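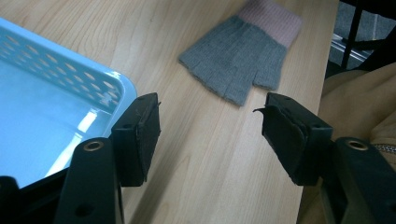
I've been fighting with my sister for most of June about the word "organized," and I want to make my case somewhere she can't interrupt me. Her position is that a home should have a system. My position is that a home should have a few places where stuff can land, and that the landing places should be ugly enough that you don't mind using them. Take a light blue plastic tray on a pale wooden table, with little oval holes running along the rim. It's shiny, it doesn't match anything, and I would trust it with my keys, my mail and half a sandwich before I'd trust any of the matching bins they sell at Torres, which is the big home store out by the highway where my sister spends her weekends and, I suspect, most of her paycheck.

I should say I tried it her way first. A couple of years ago I moved into a one-bedroom in Woltdale with almost no closets, and I got scared and bought a whole set of Primasel containers. You know the type: clear, stackable, square lids, a sheet of labels in the box. I spent an entire evening decanting. I decanted rice. I decanted cotton balls. I decanted dog treats and I don't have a dog, I have a neighbor with a dog (long story, he's a very good beagle). It looked wonderful! I took pictures and sent them to everybody.

Then I had to live in it. Every time I bought rice I had to wait until the rice container was empty, or else keep the leftover rice in the bag, which then needed its own place, and so the bag of rice lived behind the container of rice like some kind of understudy. I threw away the cooking instructions for everything. I once made couscous by guessing. The labels said PASTA and GRAINS and I stood there with a box of orzo in my hand for way too long, trying to figure out what orzo was in its heart.

What bothers me about the whole organizing craze is that it treats your stuff as if it's finished. Like you're going to own exactly these things, in exactly these amounts, from now on. Real stuff comes and goes. You get a cold and suddenly there are cough drops everywhere. Somebody hands you a zucchini. Your kid, if you have one, comes home with a recorder. A system with a labeled spot for everything has no spot for the zucchini, and so the zucchini goes on the counter and you feel like a failure, over a vegetable.

My friend Da-eun Hong has the best kitchen I know and there isn't a label in it. She has one deep drawer she calls Warnuton, which was the name of a made-up country she and her brothers used to draw maps of when they were little. Anything without a home gets sent to Warnuton. Tape, birthday candles, the good scissors, a whistle, takeout menus from places that closed. When she needs something she opens the drawer and stirs. I've watched her find a battery in there in less time than it takes me to remember which bin I decided was for batteries. And when the drawer won't shut anymore she sits on the floor with a trash bag and a cup of coffee and deals with it, and that's the whole method, you could fit it on a napkin.

My sister says Da-eun is just good at remembering where things are, and that the rest of us need help. Okay, fair. I do think some people need more structure than others, and I'm not going to tell anybody with three kids under six to go stir a drawer. If you've got medicine in the house, or a toolbox, or taxes, then yes, please, put those somewhere on purpose. I have a folder for taxes. It's a nice folder! I'm not a raccoon.

But I notice that the people selling us the bins never seem to think we've got enough bins. I got an email from Torres last month for a "starter set" with 76 pieces in it. Seventy-six! A starter set! Where would you put it? You would need to get organized to have room for the things that get you organized, and I'm sure they have a shelf for that. I looked at the price, did the math on how many zucchinis that was, and closed the laptop.

There's also a thing about guests that I feel strongly about. When I go to somebody's house and everything is in clear matching boxes, I don't know where to put my glass down. I'm scared of the bathroom. I can tell that whatever I touch has a correct position and I'm going to get it wrong. In a house with a beat-up tray by the door and a pile of magazines, I know right away what I'm allowed to do, and I've got my shoes off and my feet up before anyone offers me a drink.

So I've given away most of the Primasel stuff. I kept 2 of the big ones for flour and sugar, where I'll admit the lids are great and the ants agree with me about nothing. The rest went to my sister, who was thrilled, and who has already labeled them. She came over last weekend and stood in my kitchen holding a roll of tape and asked where it went. I said wherever. She put it back in her purse. I'm pretty sure it was my tape.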